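Jacqueline Guérin keeps her spare tennis balls in a fish crate by the back door. She runs the beginners' sessions at the Dirholm indoor hall, nine months of the year, and most of what she has to say about them concerns the balls.

"People ask me about rackets," she says. "They will spend an hour on rackets. Then they turn up with a ball that has been under the car seat for two summers and wonder why it won't come up to their knee."

She started teaching at Dirholm in April, after a long spell at Clallum, where the courts were outdoors and the surface was rough. Balls there lost their felt quickly. Indoors they last longer, but they go soft before they go bald, and beginners find that harder to spot.

Her test is a plain one. She holds the ball at head height, lets it drop on the hard floor by the entrance and watches where it stops rising. Anything that stays below her hip goes in a separate bag. She squeezes the ones she is unsure of - thumb on one side, two fingers on the other - and if the sides give easily, those go in the bag as well.

"I do it before every session. It takes no time once your hand knows what a good one feels like."

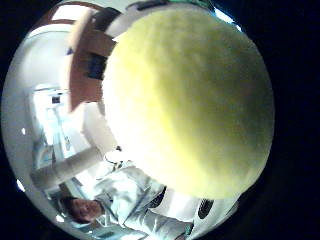 The felt matters more than most players think, she says. A fluffy ball is slower through the air, and for people in their first season that is a help. She gives the newer, woollier balls to the adults who are just starting and keeps the smoother ones for the group that has been coming since last year.

"If it's gone shiny, it skids. You can't learn a backhand off something that skids."

She buys 200 at a time, from a supplier in Ilovitz that sells them loose in sacks. The tins are nicer to open but she has no room for them. Over the years at Clallum she reckons she got through 2,000, and she can account for very few. Some went over the fence, some went home in coat pockets, and a good many went to dogs.

The bag of dead ones does not go to waste. She cuts a cross in some and fits them on chair legs in the club room, which used to screech on the floor. Others are for practicing the toss on a serve, where the bounce makes no difference. A neighbor, Mac an tSaoi, takes a few each winter for the garden and puts them on top of his bean canes.

Does she ever wash them? She tried it once, in a pillowcase, on a cool cycle. They came out clean and took four days to dry, and the felt had matted on one side.

"I wouldn't bother," she says. "Brush the dirt off and play."

The beginners' sessions start again after the holidays. Rackets can be borrowed at the desk, and the balls are provided.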